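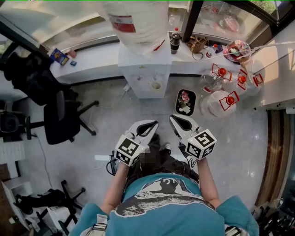

Jundari changes drinking water setup on upper floors

December 30, 2021

Jundari has finished changing over the drinking water supply on the upper floors of its office building, facilities manager Aiman Wuisan told tenants in a notice on Thursday. Built-in wall fountains have been shut off and capped. Each floor now has a water point at the window side, next to the counter, supplied from jugs and bottles delivered by Usmani.

The change follows a pipe inspection in October. The inspection found scale in the branch lines that feed the fountains, and the flow at the far end of the building was below the level set in the lease. Replacing the branch lines would have meant opening the ceilings on every floor. The building owner, Grultotex, decided to leave the lines out of service until the next planned renovation.

The window side was selected after a check of walking routes. The long white counter under the windows was already used for bags, drinks and candy, and the tile floor there can be mopped without moving desks. On the floor that was changed first, a large clear jug with a red and white label stands on a white cabinet in front of the counter. Clear bottles with red caps and red carrying handles are on the tile to the right of the cabinet.

According to the notice, full bottles may stay on the floor for up to one working day after delivery. After that they are to be moved to the storage room beside the freight elevator. Empty bottles go back to the same room with the caps on. Usmani collects them with the next delivery and credits the deposit to the building account, so tenants do not need to keep receipts.

Deliveries are made before office hours. The contract covers 478 jugs in the first year, with an option to order a further 60 at the same unit price. Small bottles are billed separately. The yearly cost was not given in the notice. Wuisan said it would be included in the service charge statement and split by floor area, in the same way as cleaning.

Necati Kırmızıgül, who handles safety checks for the building, has asked tenants to keep the tile in front of the cabinets clear for a width of 40 inches. Bottles, trays and loose cables should be kept to the side or against the wall. Cables that have to cross the floor are to be put under a cover strip, and strips can be picked up at the front desk. Bags may still be left on the counter, but the notice asks that they not be placed where they could fall against a jug.

"The counter was never meant to carry the jugs," Kırmızıgül said. "A full one is heavy, and the counter is fixed to the wall with light brackets. The cabinet stands on the floor and takes the load."

Cabinets will be wiped down each evening by the cleaning contractor, Mutow. The contractor will also mop up spills reported before 4 p.m. Later spills should be dried by the tenant and reported the next morning. Mutow will not remove food, candy containers or personal bottles from the counter unless the floor's contact person asks for it in writing.

The changeover covers 1,712 square meters of office space. The ground floor is not affected. Its kitchen is fed by a separate line that passed the October inspection, and the tap there remains in use for drinking and for filling kettles.

Questions about deliveries and missing bottles go to the front desk. Requests for a second cabinet should be sent to Wuisan and need the approval of Grultotex.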